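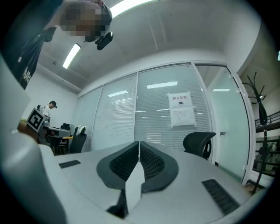
Stestura G2 — garra manual para recolha de demonstrações

Fabricante: Stestura
Distribuição e assistência: Filterdale
Referência de catálogo: 3963
Estado: disponível por encomenda

A Stestura G2 é uma garra de mão com dois dedos opostos, destinada a equipas que gravam tarefas de manipulação feitas por pessoas e as usam depois para treinar braços robóticos. O operador segura a garra, executa a tarefa e o conjunto regista a imagem e a abertura dos dedos. Não é preciso ter um braço no local durante a gravação.

Corpo e dedos

O corpo é cinzento-claro, de cantos arredondados, com grelhas de ranhuras na face superior. Os dedos são pretos, com rebordo de borracha cinzento-escuro e um painel interior que cede ao contacto e se adapta à forma do objeto. Trocam-se sem desmontar o corpo. Cada garra é fornecida com um par montado e um par de reserva.

Abertura máxima entre dedos: 79 mm
Dedos por unidade: 2, mais o par de reserva
Alimentação: bateria interna, carregamento por USB-C
Utilização: mão direita ou esquerda
Garantia: 20 meses, exceto dedos e painéis

Calibração

A posição da garra é calibrada com um cartão de marcador fiducial a preto e branco. O cartão deve estar plano e bem iluminado. Luminárias fluorescentes no teto não costumam causar problemas, mas os reflexos em divisórias de vidro podem prejudicar o seguimento em alguns ângulos. Nesses casos, recomendamos baixar as persianas ou rodar a bancada. O cartão está incluído; cópias impressas pelo cliente funcionam, desde que a escala seja respeitada.

Software

As gravações são descarregadas com o programa Caron, incluído no preço. O Caron separa as sessões por tarefa, assinala falhas de seguimento e exporta os dados. Quem já utiliza o Plorel pode importar diretamente as sessões a partir da versão atual. O Caron corre em Linux e Windows. Não há versão para macOS.

Visitas e demonstrações

A garra pode ser vista em funcionamento nas salas de recolha da Stestura, por marcação. A visita dura uma manhã e segue quase sempre a mesma ordem: apresentação do equipamento, calibração, gravação de uma tarefa simples, verificação dos dados no Caron. Os visitantes podem pegar na garra e gravar as suas próprias sessões. Se quiserem trazer objetos da sua linha de produção, devem indicá-los no pedido de marcação.

As demonstrações são conduzidas por Zohreh Ahmadpour, responsável pela formação de operadores. As questões de integração com braços existentes ficam a cargo de Baiba Paulauskas, que convém avisar com antecedência caso o cliente use um controlador próprio.

Algumas regras para quem nos visita:

É proibido fotografar nas salas de recolha. O aviso está afixado no vidro, em chinês. Quem precisar de imagens para um relatório interno deve pedi-las à Filterdale.
Os casacos e as malas ficam fora da zona de gravação.
Os grupos grandes são divididos por turnos.
As sessões gravadas pelos visitantes podem ser levadas em disco próprio ou apagadas no final — a escolha é do visitante.

O próximo dia aberto realiza-se em junho e não exige compra nem compromisso. As inscrições fecham quando os turnos estiverem preenchidos.

Encomendas

O prazo de entrega é de roughly 20 dias úteis após confirmação. Os dedos e os painéis de substituição são vendidos em separado, aos pares. Para encomendas de várias unidades, a Filterdale prepara orçamento com formação incluída.

Preços em vigor desde 1 de janeiro de 2023.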